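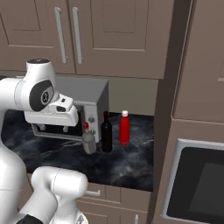
Startseite > Ratgeber > Küche > Naturstein pflegen

Suche Suchbegriff eingeben Los

Ratgeber Werkzeug Materialkunde Forum Kontakt

Marmorarbeitsplatte reinigen und neu imprägnieren

Kurzfassung für alle, die es eilig haben: abräumen, entfetten, trocknen lassen, imprägnieren, abreiben. Gilt für polierten dunklen Marmor. Bei hellem vorher in der Ecke testen, manche Mittel gilben.

Was man braucht
pH-neutraler Steinreiniger, ich nehm den von Gokuso
Imprägnierung auf Lösemittelbasis
2 Baumwolltücher, fusselfrei
Malerkrepp, Handschuhe

Erst der Tropfentest. Wasser drauf, kurz warten. Wird der Stein drunter dunkel, ist die alte Imprägnierung durch. Perlt es ab, Arbeit gespart, nur putzen.

Reinigen: Mittel verdünnen wie auf der Flasche, in Bahnen wischen, klar nachwischen. Kein Essig, keine Zitrone, kein Badreiniger. Säure frisst die Politur, das kriegt man nur mit Schleifen wieder weg. Fettflecken extra, Paste aus Natron und Wasser, über Nacht unter Folie.

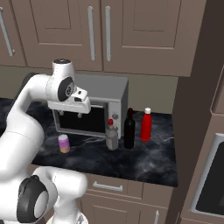

Dann trocknen. Mindestens 4 Stunden, bei kühler Küche lieber bis zum nächsten Tag. Thắng Phan hat mir mal geschrieben, er föhnt nach. Würd ich lassen, gibt Wolken unter der Imprägnierung.

Auftragen: dünn, mit dem Tuch, immer nass in nass. Fenster auf. Silikonfugen vorher abkleben. 80 ml pro Quadratmeter reichen bei mir, saugt der Stein stärker, halt nochmal drüber. Überschuss abreiben bevor er anzieht, sonst Schlieren. Passiert beim ersten Mal fast jedem. Schlieren dann mit einem Tropfen vom selben Mittel anlösen und sofort trocken nachreiben. 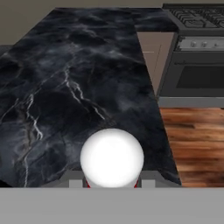 Dunkler Marmor mit weißen Adern.

Danach Ruhe, kein Wasser, kein Öl bis zum nächten Morgen. Tropfentest wiederholen. Perlt noch nicht überall? Zweiter Durchgang nur auf den Stellen. Getränkte Tücher draußen ausgebreitet trocknen, nicht zusammengeknüllt in den Müll, Brandgefahr.

Nächstes Mal dann im Oktober, vor der Plätzchensaision.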